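Chapter 5
Collecting Demonstrations

Learning objectives

After studying this chapter, the student should be able to define an episode, write a task statement that two operators will read the same way, plan the variation in a set of demonstrations, and decide which recordings to keep.

5.1 From instruction to example

Chapters 3 and 4 dealt with robots whose motions are written out in advance. An engineer chooses the waypoints, sets the speeds, and tests the result. The method serves well when parts arrive in the same place every time. It serves poorly when an object is small, has a part that moves, and may lie at any angle on the table.

A second method is to let a person guide the robot through the task many times and to record what the robot senses and does. A learning system is then trained on the recordings. The quality of the trained system depends heavily on the recordings, and much of the work in a project of this kind is finished before any training begins.

A single recorded attempt, from the starting position to the end of the task, is called an episode. A group of episodes that share one task statement is called a set. These terms are used throughout Part Two.

5.2 The Wevcombe lock exercise

The running case in this chapter is an exercise from the teaching laboratory at Wevcombe. The task involves small padlocks and two arms. Padlocks were chosen for their size and for the shackle, which changes the outline of the object when it is opened. A grasp suited to a closed lock may fail on an open one. 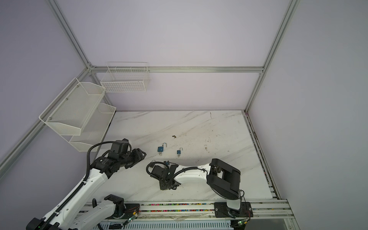 Figure 5.1 Two-arm workspace for the lock exercise, with three padlocks on or near the tabletop.

Both arms are mounted along the front of the table, so that their working areas overlap near the middle. The overlap matters to the operator. In that region either arm can reach a lock, and the task statement must say which one is to act first. Where the statement is silent, operators form their own habits, and the set will contain two different tasks under one name.

The first Wevcombe set contained 104 episodes. On review, 86 were kept. Most of those set aside had been stopped early or had begun with an arm outside its starting position.

5.3 Planning variation

A set in which every lock starts in the same place teaches the system very little about locks. The plan should list the conditions to be varied and the number of episodes for each. At Wevcombe the plan named 12 starting layouts. Operators recorded in blocks of 10 or fewer and changed the layout between blocks.

Variation should be deliberate. Changes that no one wrote down, such as a lamp moved between sessions, are difficult to trace later. The session log, described in Section 5.5, exists for this purpose.

Key terms: demonstration, episode, set, task statement, starting layout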